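Keeping a Trading Card Collection in Order at Home

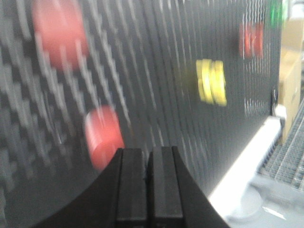

If you play card games every week, the cards will slowly take over your house. I started with one shoe box and four decks, and after two winters in Winnipeg I had cards in the kitchen drawer, in my parka and under the couch. The first thing I changed was the place where I sort. I moved from the dining table to a corner of the basement, where I keep the small tools of the hobby together. A dark grey panel full of small holes, with coloured things on it, is a good picture to have in mind for such a corner, as everything stays in view and the table is left free for cards.

Sort in two rounds

Do not try to put the cards in final order from the beginning. In the first round make piles only by colour, and put lands and artifacts separately. In the second round take one pile and sort it by name. My friend Tshepo Visser sorts by set first, and he finds his cards quickly too, but he remembers which set every card comes from and I do not.

For the second round I use a plastic cutlery tray from the dollar store. Check before buying that a sleeved card lies flat in it. Many trays are too narrow by only a few millimetres.

Sleeves

Wash and dry your hands before sleeving. Put the card in from the top, hold the sleeve at the sides and tap the bottom on the table – pushing with a fingernail will bend the corner sooner or later. If you double sleeve, the inner sleeve goes on upside down, so the two openings are on opposite ends. Press the air out with the side of your hand.

When sleeves become sticky, wipe them with a dry microfibre cloth. I tried a damp cloth once and the water went in at the opening. I lost two good rares this way.

Boxes and humidity

Long cardboard boxes are cheap and fine for commons. Do not put them directly on a concrete floor. Mine stand on a low shelf, 13 cm above it. Foils are more sensitive and will curl when the air changes, especially in February when the furnace runs all day and the house gets very dry. I keep them in a plastic box with a tight lid and a two-way humidity pack, and I replace the pack when it feels hard.

Fill a box until the cards stand straight but you can still flip through them with one finger. If there is empty space at the end, block it with folded cardboard, otherwise the last cards will lean and take a bend.

Dividers

Cut them from cereal boxes, one centimetre taller than the card. Write on the part that sticks out, with pencil, as you will change your mind. My commons box holds 736 cards and has a divider for each colour and for each half of the alphabet.

Playmats

Roll them with the printed side out and never fold. A dirty mat can be washed in the bathtub with cool water and a little dish soap. Rub softly with a sponge, rinse well, roll it in a towel to take out the water and leave it flat to dry overnight. No dryer, and no iron on the rubber side.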